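Grip force fault on the Tellier cell, vendor says "user error"

Forum index > Automation > Grippers and end tools

boltcutter_ray
We have a Tellier cell that loads clear plastic parts into trays. It ran 1,087 cycles without a hiccup, then started closing with way too much force. Cracked 17 parts before the guy on shift hit the stop. The fault log shows nothing. Not a warning, not a blip. Vendor looked at the log and told us the parts must be out of spec. Anyone else had this?

mudflat
Were the parts out of spec?

boltcutter_ray
No. Measured them. Same lot as the good ones.

kwh_hater
Check the pads. When the rubber gets glazed the fingers slip, the controller sees slip and squeezes harder. Swap the pads and it goes away. I don't know why everyone jumps straight to software.

boltcutter_ray
Pads were changed in July. And if it was squeezing harder on purpose there would be a line in the log saying so. That is what the log is for.

kwh_hater
You'd think. Old Dovari units never logged it either. You only got the final position.

pinion_joe
I don't buy the pad story. Slip gives you a slow climb in force. Cracking parts one after another with no climb sounds like a bad zero on the force sensor. Did it power cycle that night?

boltcutter_ray
There was a short power dip at 3:40 am. The cell came back up on its own and went right on working.

pinion_joe
There you go. It zeroed itself with a part in the fingers. So now "no force" means "already squeezing," and everything you ask for gets stacked on top. A Brandes rep swore to me once that this could not happen on theirs. It happened on theirs.

mudflat
That's a guess. You have no idea what the Tellier does on startup.

pinion_joe
Neither does the vendor, from the sound of it.

sideload
Can we talk about the part where a cell restarts by itself at 3:40 in the morning and nobody has to press a button? I don't care about 17 cracked parts. I care about who might have had a hand in there. Lock that thing out until somebody can show you on paper what it does after a power loss.

boltcutter_ray
It's fenced and the gate is interlocked. But yes, I take the point. It's locked out as of this morning.

sideload
Interlocked gates get bypassed all the time. Good that it's off.

tapered_fit
I've been chasing something close to this on a bench setup, so here is my two cents. Ours is a hand-held gripper, two fingers, used for teaching pick and place on clear boxes. Much smaller than Ray's cell, and a person is holding it, so I won't claim it proves anything. But we did get a bad zero out of it on purpose. Boot it with the fingers open and touching nothing, and the readings look sane. Boot it with a box pinched between the pads, and every grip after that is too hard. Did it 10 times each way and it never once surprised us.

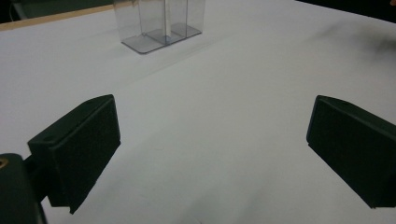

The sales sheet for the Zirnetti sensor we use says "automatic zero at startup, no setup needed." Sure. It also does not check whether the fingers are holding anything when it does it. I asked support for a way to turn that off and got a link to the same sales sheet. What we do now is open all the way, wait, zero by hand, then close on a test block and see if the number makes sense. Takes a minute. If the number is off we don't run.

kwh_hater
So a test block. Fine. Still worth looking at pads, though. A hard pad will make a small zero error a lot worse on brittle plastic.

tapered_fit
Agreed on that much. I'd just look at it second.

mudflat
Your bench tool and his cell have nothing in common except two fingers. I'd want to see the same test on the Tellier before anyone calls it solved.

boltcutter_ray
That's fair. Plan is to get maintenance in, power it down with a scrap part in the fingers, bring it back up with everyone outside the fence, and read the force on a gauge. Vendor is now saying firmware 720 "improves startup behavior," but they won't tell me what it changes.

pinion_joe
Ha. So there is a startup behavior.

sideload
Do not install it before you run the test. You'll never find out what was wrong.

boltcutter_ray
Wasn't going to. Will post the gauge readings when I have them.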